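How to test whether a two-arm robot can do a kitchen chore

A demo clip shows that a chore was done once. A chore test shows how often it gets done. The procedure below is the one we use on the Painemal bench for clearing and put-away tasks, and it works with any pair of arms fitted with parallel grippers.

1. Pick one chore and write it as a single sentence with an end state. "Drawer closed, spatula inside" can be scored. "Tidy the table" cannot.

2. Break the sentence into stages: reach, grasp, move, release, withdraw. Score each stage pass or fail. In our last run of 200 trials the Usar controller failed most often at release, when a light object stuck to one finger.

3. Fix the start positions. Mark them on the table with pencil, then shift each object 13 mm in a random direction before every trial. A policy that only works on the pencil marks has memorized the layout.

4. Set a time limit. A person closes a drawer in a second or two. We allow the arms 200 seconds for the full chore, which is generous, and stop the clock at withdrawal.

5. Add soft and awkward items after the rigid ones pass. Dough changes shape with every grasp, so replace or reshape it between trials.
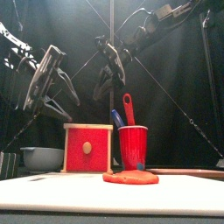 6. Log every human touch. If someone nudges a cup back into reach, the trial is a fail, even if the end state is correct. Trollex, our logging script, writes one line per touch.

7. Report the worst object along with the average. Over 397 logged trials with the Akia gripper fingers, drawers with round knobs scored well and thin handles standing in a cup scored poorly — the fingers tended to tip the cup before closing.

Reading the result: below half, the machine is not doing the chore. Above nine in ten, repeat the test on another table under different lighting before making any claim. Most household tasks we have tried fall between the two, and still need a person within reach of the stop button.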